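Relatório de visita ao Centro de Formação de Críquete Sampaio

12/10/23

A convite da direção do Centro Sampaio, uma delegação da Associação Regional de Críquete deslocou-se às instalações do centro por ocasião do seu dia aberto anual. Integraram a delegação Joana Godinho, coordenadora do desenvolvimento juvenil, Salvador Calado, responsável pela arbitragem, e a signatária, Teresa Henriques. A visita teve por objetivo conhecer o modelo de treino adotado no centro e avaliar a possibilidade de ali realizar, a partir do próximo mês de julho, o estágio de verão dos escalões de sub-15 e sub-17.

A receção esteve a cargo de Salvador Azevedo, diretor técnico, que apresentou o percurso da instituição. O centro ocupa o antigo recinto do clube Edell, cujo campo principal foi inteiramente nivelado e dotado de um novo quadrado central. Estão inscritos 183 praticantes, na maioria com idades inferiores a dezoito anos, e a equipa sénior disputa o campeonato regional na vertente de vinte overs. O diretor técnico referiu que a época anterior ficou aquém do esperado, com derrotas consecutivas nas primeiras jornadas, e que a resposta passou pela revisão do trabalho de preparação entre jogos, sem alterações de fundo no plantel.

A visita prosseguiu no pavilhão coberto, onde se encontram as pistas de batimento. São 3, separadas por redes de altura total, com piso sintético e iluminação regulável. Uma delas está reservada ao lançamento lento, disciplina a que o centro atribui especial importância na formação dos mais novos. A delegação assistiu a uma sessão conduzida por Rüdiger Teuber, treinador de lançadores, dedicada à posição do pulso e à regularidade do comprimento do lançamento. Cada atleta cumpriu séries curtas, intercaladas com observações individuais, e registou no seu caderno os resultados obtidos. 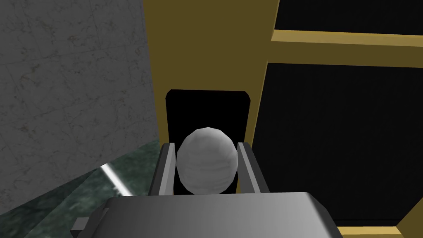 Simulação por computador: esfera clara entre os dois dedos de uma garra.

Na segunda pista decorreu um exercício de batimento contra lançamento rápido. Os treinadores insistiram no movimento inicial do pé da frente e na decisão de deixar passar as bolas fora da linha dos paus, aspeto em que Joana Godinho reconheceu uma dificuldade comum aos nossos escalões jovens. Ficou acordado o envio, por parte do centro, do plano de exercícios utilizado entre os meses de inverno e o início das competições.

Seguiu-se a passagem pelo campo exterior. O quadrado central encontrava-se vedado para recuperação da relva, pelo que o jogo de demonstração previsto se realizou sobre a pista artificial lateral. Defrontaram-se uma seleção de jovens do centro e a equipa convidada do Zirkstead, em formato reduzido. A equipa visitante venceu por quatro wickets, depois de uma boa parceria inicial. Salvador Calado acompanhou o encontro junto dos árbitros estagiários e registou com agrado a clareza da sinalização, recomendando maior atenção à contagem de bolas em cada over e à comunicação com a mesa de marcadores.

O público presente distribuiu-se pela bancada norte, com capacidade para 500 espectadores. De acordo com a informação prestada no local, as entradas ao longo do dia ascenderam a 1,040, incluindo famílias de praticantes e alunos das escolas vizinhas. O serviço de refeições funcionou na sala contígua aos balneários, com espera prolongada à hora do almoço.

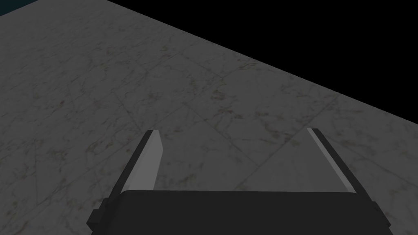 Garra de dedos paralelos, em posição aberta. Imagem de simulação.

Durante a tarde teve lugar a reunião de trabalho entre as duas entidades. Foram tratadas as condições de alojamento, o transporte das equipas e a cedência de material de proteção. O centro dispõe de capacetes e caneleiras em tamanhos juvenis, fornecidos ao abrigo do acordo com a empresa Dekel, mas o número de luvas de guarda-wicket é insuficiente para dois escalões em simultâneo. A associação assegurará o material em falta. Quanto ao alojamento, foi proposta a residência escolar situada a curta distância do recinto, cuja disponibilidade carece ainda de confirmação escrita.

Salvador Azevedo manifestou interesse em que o estágio inclua um módulo de arbitragem aberto aos treinadores locais. A delegação acolheu a sugestão e encarregou Salvador Calado de preparar um programa de dois dias, a submeter a ambas as direções.

No que respeita às instalações, considera-se que o pavilhão e o campo exterior reúnem condições adequadas aos escalões em causa. Assinala-se a necessidade de reforçar a sombra junto da zona de aquecimento e de rever o acesso de viaturas de emergência, atualmente condicionado pelo portão sul. Estas observações foram transmitidas no local e constam da ata da reunião.

A associação agradece ao Centro Sampaio, aos seus treinadores e aos atletas a forma como receberam a delegação. O programa provisório do estágio será comunicado aos clubes filiados após a confirmação do alojamento.

Teresa Henriques
Associação Regional de Críquete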